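CAPÍTULO 2
Las tareas domésticas como problema de automatización
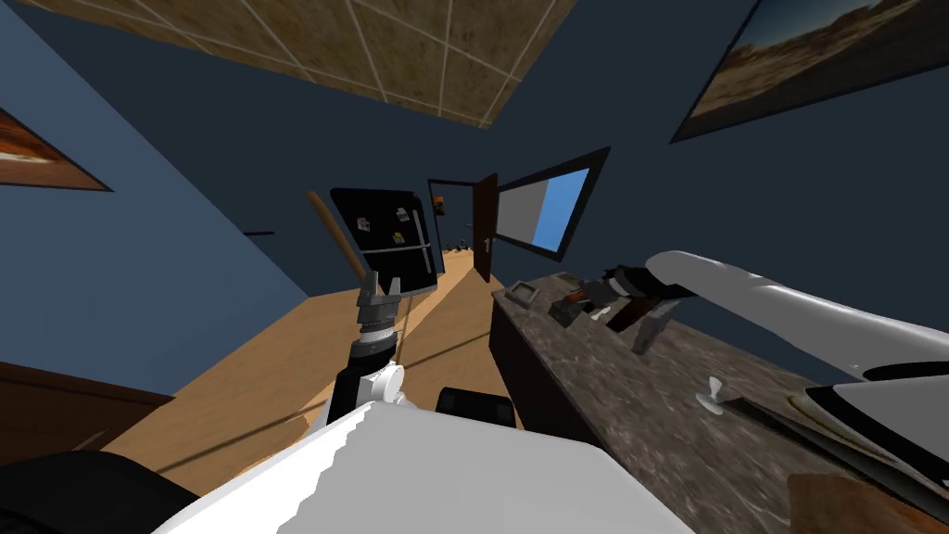
Durante décadas, la automatización avanzó allí donde el entorno podía adaptarse a la máquina. Una línea de montaje fija la posición de las piezas, regula la iluminación y delimita el paso de las personas. La vivienda no ofrece ninguna de esas garantías. Barrer una cocina o despejar una encimera exige reconocer objetos de formas muy diversas, decidir cuáles deben moverse y emplear herramientas concebidas para la mano humana.

En este capítulo se examina hasta qué punto los sistemas actuales pueden asumir tales labores. Conviene distinguir, desde el inicio, entre ejecutar una acción aislada y completar una tarea. Sujetar el mango de una escoba constituye una acción; dejar limpio un suelo requiere encadenar muchas, comprobar el resultado y corregir los errores sin ayuda externa.

El estudio de Skallbridge, dirigido por Sharada Suvarna y Gonçalo Aguiar, servirá de hilo conductor. El equipo registró alrededor de 4.000 intentos de tareas de cocina en simulación, de los cuales 658 concluyeron sin intervención de un operador. Los autores atribuyen la mayor parte de los fallos al contacto prolongado con las herramientas y a la presencia de objetos agrupados. El apartado 2.3 analiza ambos factores.

La comparación con el taller resulta instructiva. En la planta de Drosden, descrita por Jaime Abreu, la clasificación de piezas se automatizó tras rediseñar las bandejas y los puestos de trabajo. Cabe preguntarse si un hogar admitiría modificaciones semejantes y quién asumiría su coste.

Objetivos del capítulo
Al finalizar su estudio, el lector deberá ser capaz de:
Diferenciar acción, tarea y rutina en el ámbito doméstico.
Interpretar una tasa de éxito atendiendo a las condiciones del ensayo.
Valorar las limitaciones de la simulación como medio de prueba.

Términos clave
Manipulación bimanual, entorno no estructurado, autonomía supervisada, transferencia de simulación a realidad.

2.1 Del taller a la vivienda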